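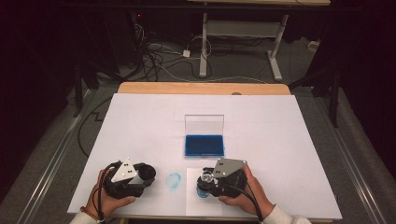

Neues von der Baustelle nebenan

Seit März steht bei uns im Hof das Gerüst, und so langsam gehört es zur Familie. Das alte Kino an der Ecke wird ja nun doch umgebaut, und weil die Kellerwand zu unserem Haus hin gesichert werden muss, dürfen wir Anwohner die Hofeinfahrt bis zu 15 Wochen lang nicht benutzen. Ich trage meine Einkäufe also hintenherum (bei Regen kein Vergnügen, das sage ich euch!).

Letzte Woche war die Versammlung im Gemeindesaal. Fiona Hepburn von der Baufirma Zondeck hat sich wirklich Mühe gegeben und alles geduldig erklärt, auch zweimal. Für die gesperrten Stellplätze soll es 900 Euro pro Haushalt geben - den Antrag muss man im Bauamt abgeben, Zimmer 10, und bitte mit Unterschrift und Kopie vom Mietvertrag. Meine Nachbarin Yupin Phetsri hat ihren schon eingereicht, ich suche noch nach dem Vertrag.

Ach ja, und die Linde bleibt stehen! Darüber habe ich mich am allermeisten gefreut.

2 Kommentare · Teilen
Zuletzt aktualisiert im März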